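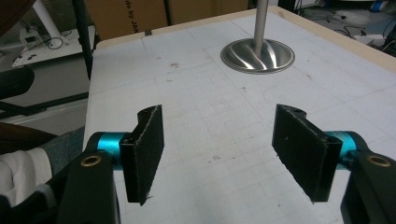 One reader wrote after the last post that lentil soup should never see vinegar until it is in the bowl, and that I had ruined mine by adding it to the pot. I tried it both ways this week and I have to give her the point. When the vinegar goes in early the lentils stay firm and the sharpness cooks off, so you end up adding more at the end anyway.

August 30, 2018

So this is the corrected version. I make it with small brown lentils, 400 grams, which is most of a bag from the Olaniyan grocery. They don't need soaking. I rinse them, cover them with cold water, bring them to a boil for a few minutes and pour that water off. My mother did this and the soup is a nicer color for it.

Then they go back in the pot with fresh water, one large onion chopped small, 3 cloves of garlic left whole, two carrots in coins and a bay leaf. Keep the heat low. Mine took longer than usual this time, and I think the bag had been sitting in the cupboard since February. Old lentils do that. Start tasting after half an hour and go by the lentils.

When they are soft, stir in a spoonful of tomato paste and a good pour of olive oil. I used to add the tomato at the beginning too, and it slows things down the same way the vinegar does. Salt goes in now. Let it bubble another ten minutes with the lid off until it is as thick as you like. We like it thick enough that the spoon leaves a track.

Vinegar at the table, red wine vinegar if you have it. One teaspoon per bowl is enough for me. My husband uses three.

A few people asked about freezing. It freezes fine, but take the bay leaf out first and leave some room at the top of the container. It sets almost solid in the refrigerator overnight, so loosen it with water when you warm it up and taste for salt again.

With it we had bread, olives and the last of the feta from the market in Sesbridge. The stall with the barrel feta has moved to the other end, next to the fish, and the price has gone up a little. I still bought a big piece. Some of it is going into a pie with the zucchini that keep coming out of the garden, and if the dough behaves I'll write that one up next.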